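床のそうじと、おもちゃの片づけを、ひと続きに。ドラリリクの家庭向け講座「フルブゲート」日本語版、5月に受付をはじめます

ドラリリク（Drarilik）広報担当　カルラ・セルバンテス

こんにちは、ドラリリクのカルラです。メンドーサで暮らしの道具と片づけの講座をやっている小さな会社の、広報をひとりで受け持っています。今日は「フルブゲート（Fluvgate）」という講座の日本語版ができました、というお知らせです。プレスリリースなのでもう少しきりっと書くべきなのですが、前回きりっと書いたら社内で「誰が書いたの？」と言われてしまったので、いつもの調子でいきますね。

フルブゲートは、ほうきとちりとり、バケツと布、それから床に散らばったおもちゃの話を、ひとつの流れとして扱う講座です。床を掃くことと物をしまうことを別々の日にやっているお宅に、ぜひ一度のぞいていただきたいです。

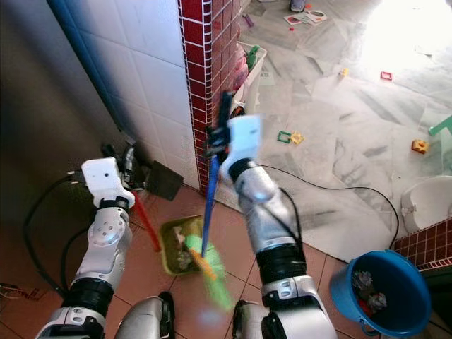

青い柄のほうきと、黄緑のちりとり。

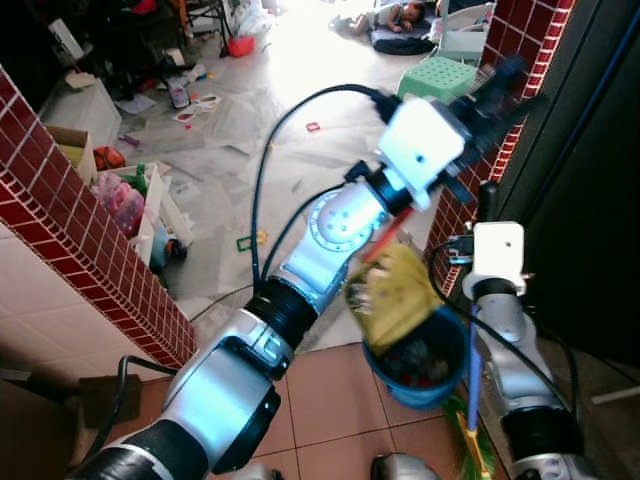
青いバケツと黄色い布。 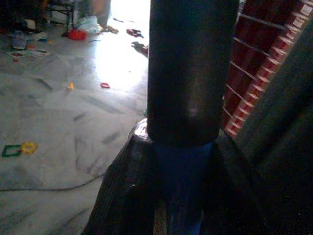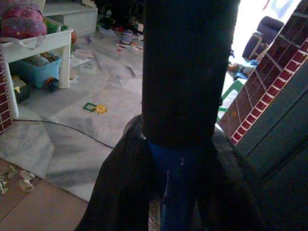
白い子ども用テーブルの下に、水色のおもちゃ入れ。

さて、そもそもどうしてこの講座ができたのか、というところから書かせてください。

わたしたちはもともと、収納の講座と、床の手入れの講座を別に開いていました。収納のほうはナタリア・マンリケスが先生で、床のほうはレオポルド・エスキベルが先生。このふたり、仲はとてもいいのに、教える内容がちょっとずつぶつかるんです。ナタリアは「まず床の物を全部どけてから分ける」と言い、レオポルドは「どける前にさっと掃いて、砂や粉を広げないで」と言う。両方の講座に出てくださった方から「結局どちらが先ですか」というメールが何通も届いて、わたしがそのたびにふたりの机を往復していました（机は離れています。廊下の端と端です）。

それなら一緒にやってもらおう、と言い出したのはわたしです。ふたりとも最初は乗り気ではなくて、打ち合わせの初回は掃く順番の話だけで終わりました。二回目はバケツを置く場所の話だけで終わりました。でも三回目にナタリアが自宅のおもちゃを袋ごと持ってきて、会議室の床にざあっと広げたんです。そこからが早かった！　実物があると話は進みますね。

その後、スペイン語版の講座を開いて、135世帯に受けていただきました。日本語版は、その方たちから届いた感想や質問を読み直して、組み立てを少し変えています。スペイン語版では先に収納の説明がたっぷり入っていたのですが、日本語版は、ほうきを持つところから始まります。

■講座でやること

一回の講座は約40分です。短いと感じる方もいるかもしれませんが、子どもが近くにいる家で続けて話を聞ける時間としては、これでもぎりぎりでした。全部で四回あります。好きな順に受けてもらってもいいのですが、初めての方は順番どおりが楽だと思います。

一回目「掃く」

部屋のどこから掃きはじめて、どこでちりとりを使うか、という話です。ここが意外なほど人によって違います。奥から出口へ向かう人、壁ぎわをぐるっと回る人、目についたところから始める人（わたしです）。

講座では、床の材料が切り替わる場所にまず目を向けます。素焼き風のタイルと大理石がつながっている家だと、目地のある側と、つるっとした側とで、ほうきの動かし方が変わるからです。目地のある側は、目地に沿ってほうきを引きます。斜めに動かすと、細かいごみが溝に入りこんで、あとでまた同じ場所を掃くことになります。大理石の側では穂先を軽く当てて、長めに動かします。力を入れると粉ごみが前に飛んで、もう一度追いかけるはめになる。やったことのある方、きっと多いですよね。

ちりとりは、ごみの山を作ってから取りに行くのをやめて、最初から近くに置いておきます。山をまたいだり、別の部屋にちりとりを探しに行ったりする間に、たいてい誰かがそこを通るので。柄の色の話もします。床の色と離れた色の道具は、置いたときに見つけやすい。赤茶のタイルの上なら、青や黄緑はよく目立ちます。おしゃれな生成りのほうきも好きなんですけどね、わたしは三回踏みました。

二回目「拭く」

バケツと布の回です。レオポルドがいちばん張り切る回でもあります。

布は一枚だけ、という家もあれば、棚いっぱいに持っている家もあります。講座では、床用、柱や壁用、おもちゃ用に分けておく方法を紹介します。おもちゃ用だけは色を変えておくと、子どもにも頼みやすくなります。「黄色い布を取ってきて」なら小さい子にも伝わります。

水は少なめ。バケツにたっぷり入れると気分はいいのですが、運ぶときにこぼしますし、途中で替えるのがおっくうになります。水が濁って底が見えなくなったら替えどき、という目安だけ覚えておいてください。

タイル張りの柱の拭き方も、日本語版で新しく入れました。小さいタイルに白い目地、という柱や壁は見た目がとてもかわいいのですが、目地の線に手あかがたまります。上から下へ、目地を一本ずつ追うのではなく、布を平らに当てて面で拭いてから、気になる線だけあとで拭きます。石の床については、酸性の洗剤を避けること、ご自宅の石に合うものがわからないときは水拭きにとどめておくことをお伝えしています。ここはレオポルドが「三回言いたい」と言うので、台本でも本当に三回言っています。

バケツの置き場所は、柱や壁のすぐ横がおすすめです。部屋の真ん中に置くと、後ろに下がったときに足が入ります。レオポルドはこの話をするときだけ、急に早口になります。

三回目「拾う、分ける」

おもちゃの回です。ナタリアの担当で、受講した方からいちばん感想をいただく回になりました。

床に落ちているおもちゃを、種類で分けようとするとなかなか終わりません。車輪だけ外れたもの、何かの部品らしい小さなプラスチック、ボール、紙きれ、片方だけの靴。種類で分けると、「どれでもない物」の山がいちばん大きくなるんですね。

ナタリアのやり方は、戻る場所で分ける、です。大きな入れ物に戻る物、棚に戻る物、この部屋から出ていく物。靴や服は最後の組で、おもちゃと一緒に拾っても、おもちゃの入れ物には入れません。当たり前のようで、急いでいるとつい入れてしまうんですよ。わたしの家では靴下がぬいぐるみの箱から出てきます。

部品らしい小さな物には、ふたのある小さな入れ物をひとつ用意して、「何だかわからないけど、まだ捨てない物」を入れておきます。中を見る日は月に一度。そのときに持ち主を見つけられなかった部品は、次の月まで置いて、それでもわからなければ手放します。ここで大人だけで決めないこと、とナタリアは言います。子どもには、ちゃんとわかっている場合があるんです。大人が「ごみ」と思った赤いかけらが、お店屋さんごっこのトマトだったりするので。

小さな子がいる家では、床の小さい物を見つけたらまず拾う、分けるのはそのあと、という順序も守っていただいています。口に入る大きさの物は、分類の途中で床に戻さないでくださいね。

四回目「しまう」

入れ物と棚の話です。子ども用のテーブルの下は、とてもいい収納場所になります。高さが子どもに合っていて、引き出してすぐ遊べて、終わったら押しこめる。ただ、テーブルの上にも物が乗りはじめるので、そこは早めに約束ごとを決めておきます。うちの約束は「上に置いていいのは、今日使う物」です。守られているかというと、まあ、週の前半は守られています。

入れ物は、中が見えるものか、ふたのない浅めのもの。深い入れ物は下のほうが忘れられて、結局ひっくり返されます。いっぱいになったら入れ物を増やす前に、一度床に全部あけてみます。そうです、掃いたばかりの床に、です！　だからこの回が最後なんです。きれいな床にあけるなら、拾った物を拭き直さなくてすみます。ここに来てようやく、掃く話と片づける話がひとつになります。あの三回目の打ち合わせで、ナタリアとレオポルドが同時に「ああ」と言ったのも、この部分でした。

低い棚の天板も忘れずに。低い棚は大人の目線だと上の面がよく見えるのに、なぜか後回しになります。物を戻す前にひと拭きしておくと、戻すときに気持ちがいいです。

■冊子のこと

受講する方全員に、80ページの冊子をお渡しします。講座の内容をそのまま書き起こしたものではなくて、そうじの途中で手を止めて開けるように、見出しを大きく、文を短くしました。表紙は水がはねても拭けるつくりです。

冊子の日本語訳を見てくれたのはシベル・ウチャルです。シベルは普段、道具の説明書を何か国語にも直している人で、「さっと」「ざっと」「さらっと」の違いについて、わたしに長い長いメールをくれました。ほうきは「さっと」、おもちゃは「ざっと」、水拭きは「さらっと」。読んでいただくとわかりますが、ほぼこのとおりに使い分けてあります。気づいた方がいたら、シベルに伝えますので、ぜひ教えてください。とても喜ぶと思います。

冊子の後ろのほうには、書きこみ用のページがあります。ご自宅の間取りをざっくり描いて、床の材料が変わる線と、バケツの定位置と、おもちゃの入れ物の場所を書きこむページです。絵がうまくなくて大丈夫。四角と線だけで足ります。スペイン語版を受けた方の中には、お子さんに描いてもらったという方もいて、その間取り図では冷蔵庫が居間より大きかったそうです。

■先生ふたりから

ナタリア・マンリケス
「片づいた部屋を保ちましょう、という講座にはしたくありませんでした。遊べば散らかりますから。散らかった床を前にしたとき、最初に何を手に取るかが決まっていると、それだけで動き出せます。わたしの家では、それがちりとりです」

レオポルド・エスキベル
「床の話ばかりすると退屈されるかと思っていたのですが、皆さん、ご自分の家の床のことをたくさん話してくださいます。目地の色、すべりやすい場所、日の当たるところだけ汚れが目につくこと。日本の住まいには、畳や板の間もありますよね。そのあたりは、受講する方に教えていただきながら進めたいです」

レオポルドが言っている「日の当たるところ」の話、少しだけ補足させてください。窓や出入り口から強い光が入る床は、まぶしくて、かえってごみが見えにくいことがあります。そういうときは立つ位置を変えて、光を横から受けるように見ます。腰をかがめて、低いところから見るとよくわかります。冊子では一ページ使って説明しました。

■会場と、オンラインのこと

講座はオンラインでも、会場でも受けられます。

会場は、わたしたちの事務所の近くにある「ブルトゥス（Vultus）」という貸し教室です。毎週火曜日の午前に開きます。教室にはほうき、ちりとり、バケツ、布をひととおり置いておきますので、手ぶらでどうぞ。もちろん、ご自分の道具を持ってきていただいてもかまいません。使い慣れたほうきの癖を先生に見てもらう、というのはかなりおもしろいですよ。穂先が片側だけ曲がっている人は、いつも同じ向きに掃いているんだそうです。わたしのは見事に曲がっていました。

お子さんと一緒の参加も歓迎です。教室の一角に、おもちゃを広げていい場所を作ります。三回目と四回目は、そのおもちゃをそのまま教材として使わせてもらうこともあります。帰りに持ち物が混ざらないように、入れ物に名前を貼ってもらう時間を取りました。

オンラインの方は、ご自宅の一部屋だけ決めておいてください。広い部屋でなくて大丈夫です。玄関から居間までの短い通り道だけ、という方もいました。顔を映す必要はなく、床が見えていればじゅうぶんです。声も出さなくてかまいません。質問は文字で送っていただければ、先生がその場で読みます。

録画は、受講した回にかぎって、あとから見返せるようにします。バケツの水を替えに行っている間に聞きのがした、という声がとても多かったものですから。

■いただくことの多い質問に、先に書いておきます

掃除機がある家でも受けて大丈夫ですか、と聞かれます。大丈夫です。掃除機をかける前の「拾う」がいちばん長い、というお宅には三回目だけでも役に立つはずです。フルブゲートは掃除機を使わない主義の講座ではありません。わたしも使います。ただ、床におもちゃがあると吸いこんでしまいますし、細かい部品を吸ったときのあの音、心臓に悪いですよね。

道具を買わないといけませんか、という質問もあります。買わなくていいです。ドラリリクは道具も扱っていますが、講座の中で販売はしません。これはナタリアが最初に決めたことで、わたしも賛成しました。今あるほうきがだめになったとき、もし思い出してもらえたらうれしい、くらいの気持ちです。

一回で片づきますか。うーん、片づかないと思います。講座の間に手を動かす範囲は、部屋の角ひとつ分くらいです。残りは、その週のうちに、ご自分のペースで。

賃貸で、床の材料がわからないのですが。この場合は、写真を送っていただければレオポルドが一緒に考えます。断定はできないことも多いので、その場合は乾いたほうきと、固く絞った布まで、という範囲でお話しします。

子どもがまったく手伝いません。はい。うちもです。ナタリアの答えは「布を渡す前に、おもちゃをひとつだけ一緒に拭く」でした。やってみたら、うちの子は同じボールを延々と拭いていました。それでもう、よしとしています。

黒い服やズボンが床に置きっぱなしになる家族がいます。こちらは片づけの講座でお答えできる範囲を少し超えている気もするのですが、四回目で「服の仮置き場」をひとつ作る話をしますので、よかったらその家族の方も誘って聞いてみてください。

■申しこみについて

受付は5月に始まります。ドラリリクの申しこみページに日本語の案内を用意しますので、会場かオンラインかを選んで、ご希望の回にしるしをつけて送ってください。四回まとめてでも、一回ずつでも申しこめます。受講料は回数と会場で変わりますので、案内のページで確かめてくださいね。冊子の代金は受講料に含まれます。

電話での受付は17時までです。日本からおかけになる場合は時差がありますので、メールのほうが確実かと思います。日本語でそのまま書いていただいて大丈夫です。読むのはわたしか、シベルです。

取材や見学も受けつけています。会場の講座を見学される方は、前の週までにご連絡ください。教室での撮影は、参加している方に確認してからになります。お子さんがいる回はとくに時間をいただきますので、早めに声をかけてもらえると助かります。床に座って見ていただくことになるので、動きやすい服でお越しください。白いズボンはあまりおすすめしません！

■おまけ：わたしのいつもの手順

担当者がどのくらいできているのか、と聞かれることがあるので、恥をしのんで書いておきます。

夕方、まず柱の横にバケツを出します。まだ水は入れません。次に、床の小さい物を拾って、テーブルの下の入れ物に戻せるものだけ戻します。わからない部品はポケットへ（これはナタリアに叱られます。洗濯のときに出てくるので）。それからほうき。居間の奥から始めて、タイルの切り替わるところでいったん止まり、そこでちりとりに取ります。前は玄関まで一気に掃いていたのですが、途中で山が崩れるので、線のところで区切るようになりました。

拭くのは毎日ではありません。子どもが粉っぽいお菓子を食べた日と、雨の日と、お客さんの来る前の日。布を絞って、大理石のほうから先に拭きます。途中で子どもがまた車のおもちゃを走らせはじめるので、そのときは反対側から。レオポルドの教える順番とは違いますが、生活なので、そのへんは許してもらっています。

日本語版を始めるにあたって、いちばん楽しみにしているのは、皆さんのお宅の床の話を聞けることです。玄関で靴を脱ぐ暮らしだと、掃くごみの中身も、きっとこちらとは違いますよね。うちではまず砂なのですが、髪の毛でしょうか、糸くずでしょうか。申しこみの備考欄に書いていただけたら、次の打ち合わせに持っていきます。

■会社とお問い合わせ先

ドラリリク（Drarilik）
所在地：メンドーサ
事業内容：家庭用そうじ道具の販売、片づけと床の手入れの講座
代表：バルタサル・オカンポ
講座：フルブゲート（Fluvgate）日本語版
会場：ブルトゥス（Vultus）貸し教室、およびオンライン
担当：カルラ・セルバンテス（広報）

代表のオカンポからは「長くなりすぎないように」と言われていたのですが、原稿を見せたら、バケツの話をもう少し足してほしいと言われました。ですので、もうひとつだけ。取っ手のあるバケツは、取っ手を手前に倒して置いてください。次に持ち上げるとき、中の水に手を入れずにすみます。

ご連絡、お待ちしています。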